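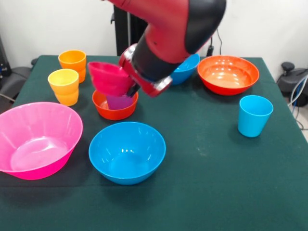
Pink cup held above a small orange-red bowl

Plodell and Flemell Postnatal Visiting Project
Progress report to the Aguiar Fund, reporting period 2
Prepared by Edileuza Macedo, project lead
14 May 2021

1. Scope of the period
The grant pays for extra midwife visits in the first weeks after birth, over and above the standard schedule. Women may join at any point from booking onwards. The target is 400 women across both areas over the life of the grant. This report covers enrolment, visits, records and spending. Training was reported in full last time and is not repeated.

2. Enrolment
By the close of the period 200 women had been enrolled. Plodell is ahead of plan. Flemell is behind, mainly through late referral: several practices there were still using the old booking form, which has no box for the project. The new form has been sent out again and the old one withdrawn. Women who had already booked on the old form are being contacted by telephone.

3. Visits
Extra visits are offered at home, with a clinic appointment as the second choice. Most women have chosen home. The visit follows the agreed checklist: feeding, wound or perineal healing, bleeding, blood pressure where indicated, sleep and mood. Midwives asked for more room to record feeding plans, and the checklist now has a full page for this.

A total of 56 women were referred onward after an extra visit. The most frequent reason was feeding difficulty, followed by wound concerns. Mood referrals were fewer than forecast. The forecast came from a different age group and should be treated with care.

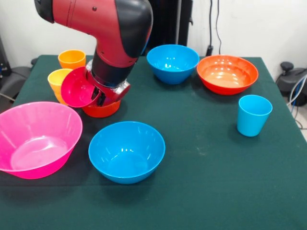

Pink bowl in the gripper, with orange and yellow cups behind

4. Records
Visit notes are entered in Mikdale on the day of the visit. Two faults remain open. Notes entered without a signal are sometimes saved twice, and the discharge date does not carry over when a woman moves between areas. Duplicates are removed by hand each week. The supplier has accepted both faults but has given no date for a repair.

5. Spending
Staff costs are within budget. Travel is over budget in Flemell, where the distances between visits are longer than those used in the bid. The overspend is covered by the unused room hire line. We ask the Fund to approve this transfer.

6. Risks
One midwife post in Flemell falls vacant in September. Cover has been agreed in principle with the Plodell team but would reduce the number of weekend visits. Recruitment has opened.

7. Next period
Complete the telephone contact described in section 2. Begin the six-week questionnaire, in paper and online versions. Agree with the Fund which outcome measures will go into the final report; a draft list is attached as Annex B.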